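3.2 Store visits and product placement

We were lucky in our partners here, and the Clalley shops gave us the run of their aisles for the whole of November, which let us follow 397 shoppers past the Buvell shelf at their own easy pace.
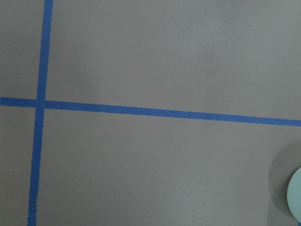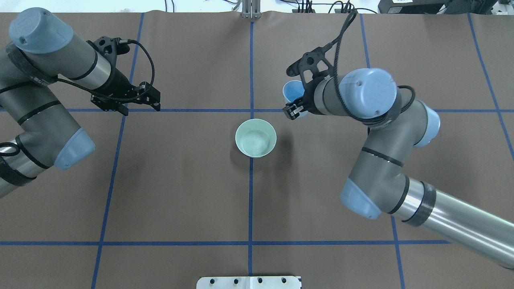
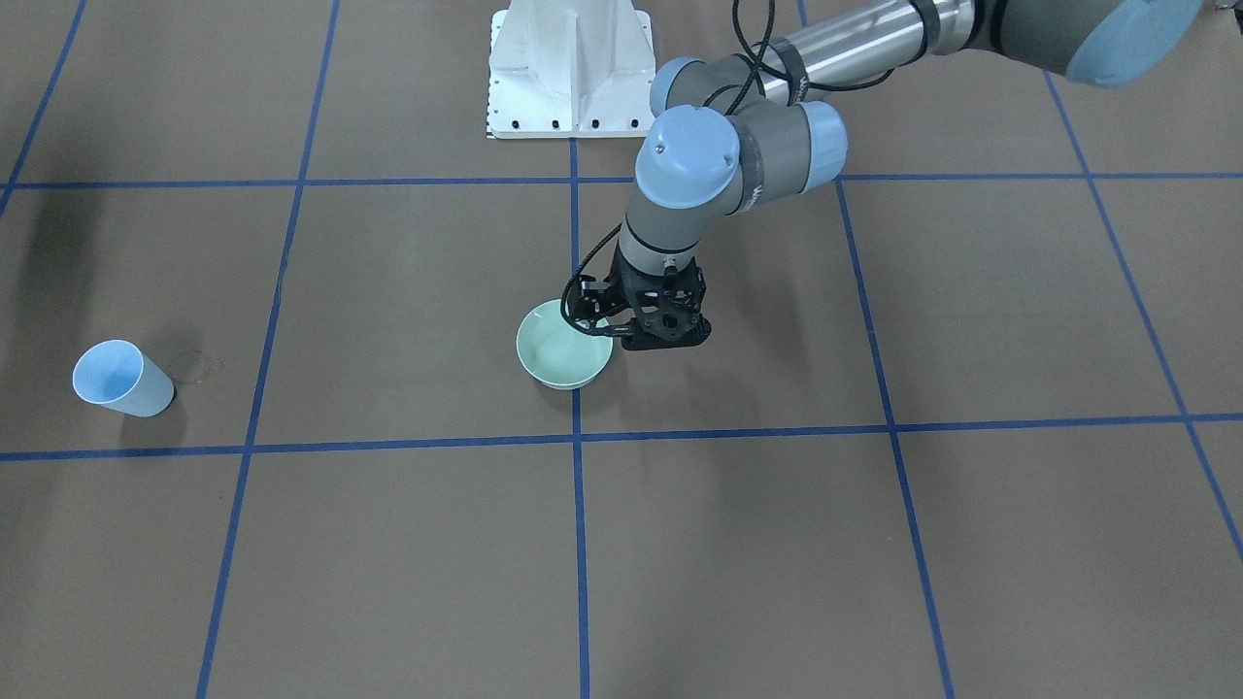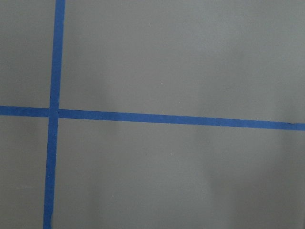 Figure 9. Blue tape on a flat surface, in four views.

3.3 Loyalty cards

Of the 500 Drindatow cards we handed out at the registers, 21 came back unused, and we have happily kept those households in the sample all the same.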